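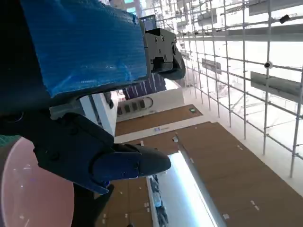
*Blue wrap up close, pipe-and-clamp grid behind.*

**Wrapping awkward things, and the grid of pipes**

Hicham Benjelloun wraps everything as though it were going to sea. He's usually right. Cover a panel completely, corners first, and tape wrap to wrap - tape on the panel itself will still be there when your grandchildren inherit it. Fold over the end of each strip so you can find it later.

Pipe grids are easier than they look. Do all the clamps up finger tight, stand back, admire how crooked it is, then tighten from the bottom. Allow 10 minutes for the admiring. Spare clamps live in a lidded tub, and the lid lives on it, Iestyn.
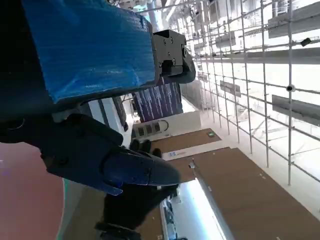
**Can I use the same wrap twice?**
Keep it if it still lies flat and the tape comes off clean. Anything torn goes round table legs, which aren't fussy.

Long tables collect things. Mine has collected a tape measure, two mugs and a bill from Jallix for 60 clamps (I ordered 5). Clear one end before you start and defend it. Lay rods side by side, all pointing the same way, and put your paper drawing where you won't set a mug on it.

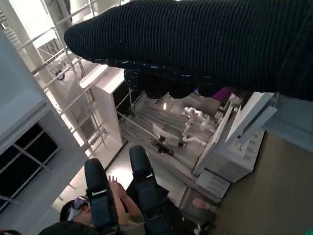 *Grey lengths laid parallel on the long table, with a sheet of paper among it all.*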